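4.2 Condition of Shared Work Surfaces

Last updated: May
Posted in May by the Willik Working Group on Shared Facilities
58 shares | 2 comments

The second part of the study considered how shared work surfaces age in ordinary use. Records were drawn from 20 rooms in the Vestinar and Leninine buildings, both of which are open to outside users under a common booking system. Each room keeps a paper log in which users enter their hours, the materials they brought in, and any damage they wish to report. The logs yielded 2,000 usable entries. Entries without a room code were set aside.

Wear was graded on the Mushi scale, which separates surface marks from damage that changes how a table can be used. Smudges, scuffs, and stray ink fall in the first group. Dents, cuts, and lifted edges fall in the second. Users reported the second group far more often than the first, and many logs contained no mention of surface marks over several months of steady booking. Inspectors working from the same rooms recorded such marks at nearly every visit.

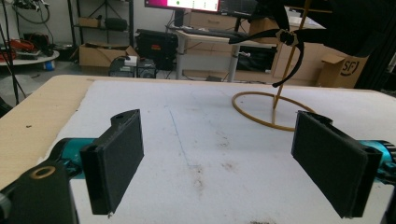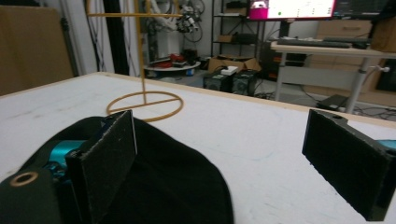 Figure 2. White tabletops in a shared work area.

The gap between user reports and inspection records was widest in rooms booked for short sessions. Users who stayed for less than a morning seldom opened the log except to sign it. Longer bookings produced fuller notes, including remarks on lighting, storage, and noise from the corridor. For this reason, entries were weighted by length of booking before the two buildings were compared.

After weighting, Vestinar and Leninine showed similar levels of reported damage. Leninine continued to show fewer reports of surface marks. Its log sheets provide a single line for comments, while those at Vestinar provide half a page, and the effect of this difference on reporting is taken up in Section 4.3.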